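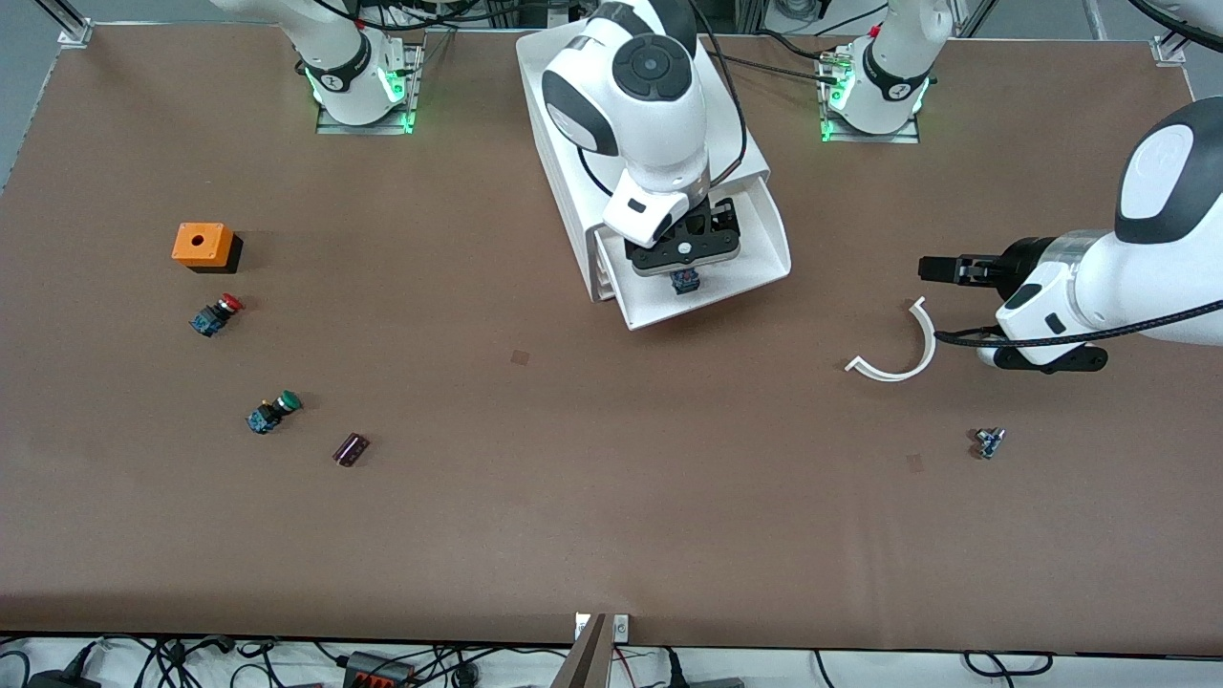 The assembly table, with a component held over the white housing.

Assembly and Fitting Assistant (two posts)
Zarkodel, Salitz site

Last updated: August 9, 2023

We are looking for two people to join the small-parts assembly room at our Salitz site. The room fits electrical components into open-fronted housings and prepares the curved parts that go with them. We moved to the present layout in June and now need cover for the later shift.

The work
You will set out housings and components at the start of each run, check fitted parts by eye and by hand, and put aside anything chipped, bent or out of line. You will keep the table tops clear, record rejects on the run sheet and pack finished units for collection by our Plikunau store. Most of the day is spent standing.

What we ask for
Steady hands, good close eyesight (glasses are fine) and legible handwriting. Experience of bench work is useful but not required. Training takes four weeks and is paid at the full rate — you will work alongside one of our fitters throughout.

Hours and place
Afternoons and early evenings, in Room 101, Escobar building. There is a bicycle shed, and the canteen stays open until the end of the shift.

How to apply
Send a short letter and the names of two referees to Trinidad Cáceres, quoting reference 2317. Please say when you could start. Shortlisted applicants will be asked to come in for a short practical test.

Contact us | © Zarkodel | Back to top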